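Furniture & Rooms / Opinion

October
By Hermine Rainer

The shallow drawer and the case for leaving it empty

A desk with a hutch is sold on its compartments. The product sheet lists them: cubbies left, open recess center, cabinet above, drawer column to one side, one wide drawer under the top. The buyer counts storage positions and compares the total against a plain table, which has none. On that basis the hutch desk wins every time, and on that basis a great many people end up with a desk they can't work at.

My argument is narrow. The wide drawer directly under the desktop is the most valuable storage position on the unit, and it should be kept empty, or close to it. Everything else on the desk can be filled to whatever level the owner likes.

Start with reach. A seated person of ordinary build works in an area that extends from the front edge of the top to the length of the forearm. Beyond that the shoulder has to move. The hutch recess sits at the back of the top, at the far limit of this area or past it. The cubbies are farther still and to one side. The cabinet at the top of the hutch can't be used from the chair at all on most units. The side drawers can be reached, but the user has to lean and look down. Only the center drawer opens into the space the hands already occupy.

The cost is that it opens into the space the legs occupy too. On my own desk, a Zevholm unit I have used for 4 years, the user must push the chair back to open the drawer fully. This limits how often anyone will open it. A position that is very easy to reach but awkward to open is suited to one kind of load: things put away in a single movement at the end of a session and taken out in a single movement at the start of the next. A notebook and the sheet being worked on, for instance. It is badly suited to pens, clips, adapters and receipts, which are wanted one at a time, at unpredictable moments, and which is what almost everyone keeps there.

I measured mine before emptying it. It held 41 items. Over the following weeks I kept a tally of which ones I went looking for, and the list was short: the stapler, a ruler, the good scissors and one charging cable. Those went into the nearest cubby, standing up in a jar, where they can be seen. The rest went into the bottom side drawer, and I can't report that any of it has been missed.

There is an objection from storage efficiency, and I take it seriously. Floor area costs money. A person in a small apartment can't hold a volume in reserve as a matter of principle. Jarnoveo, which makes the unit in my sister's apartment, divides the center drawer with a fixed tray molded into compartments, and the tray does raise the number of small objects the drawer can hold. It also sets a maximum size for everything in it. A sheet of letter paper doesn't fit in any compartment. The tray turns the one flat, wide surface inside the desk into six narrow ones, and the sheet of paper stays on the desktop, along with whatever is later put on top of it.

This is how desktops fill. The top is the default location for any object whose proper location is full or is the wrong shape. Once the center drawer is full, the working surface is doing the drawer's job.

A second objection is that an empty drawer will not stay empty. This is correct. It has to be maintained, like a clear kitchen counter. I check mine on the first of the month and it takes less time than making coffee. What I find is usually mail.

The same rule applies to the top itself. One object that has no function in the work is tolerable and probably desirable. A framed picture is a good candidate, being thin, stable and easily lifted for wiping. Two such objects start to define an area that isn't used for working, and the area grows. On white finishes the effect is more severe. Dust and paper edges show clearly against white, and a white desktop with six things on it looks more crowded than an oak one with ten. I have no instrument for this, only a number of desks.

White desk with the drawer out, then the wider room.

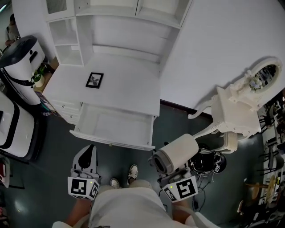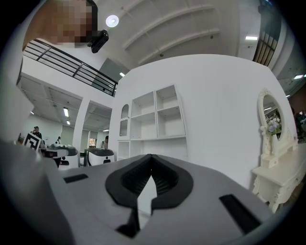
Vanity tables are the useful comparison. A vanity has a mirror where the desk has a hutch, and the mirror can't be filled. Its owner therefore gets a clear back edge whether or not she wants one. The top tends to be better kept than a desk of the same width, and I put this down to geometry more than to character. The Sutter vanity I grew up with had a top measuring 1056 square inches and carried a brush, a dish and a lamp for as long as I knew it. My father's hutch desk in the next room was larger and could not be written on.

I would like manufacturers to change the center drawer in two respects. First, reduce the depth. A drawer 40 millimeters deep inside will take paper, a closed notebook and a thin laptop, and will physically refuse a stapler lying on its side or a ball of cable. Zemov offered a drawer close to this on an older model and then made it deeper, presumably at the request of people who wanted to put more in it. Second, leave out the tray, or supply it loose in the box so that the buyer can decide.

Until that happens the change can be made at home with no tools. Take everything out. Wipe the drawer and leave it open for an evening, so that the interior is seen as a surface. Return the few things that belong to the current piece of work. Put the small tools in the cubby closest to the writing hand, and put the remainder as low as possible in the side column, with the heaviest at the bottom. If there are knobs on those drawers, tighten them while the drawers are out, as they work loose and are seldom checked.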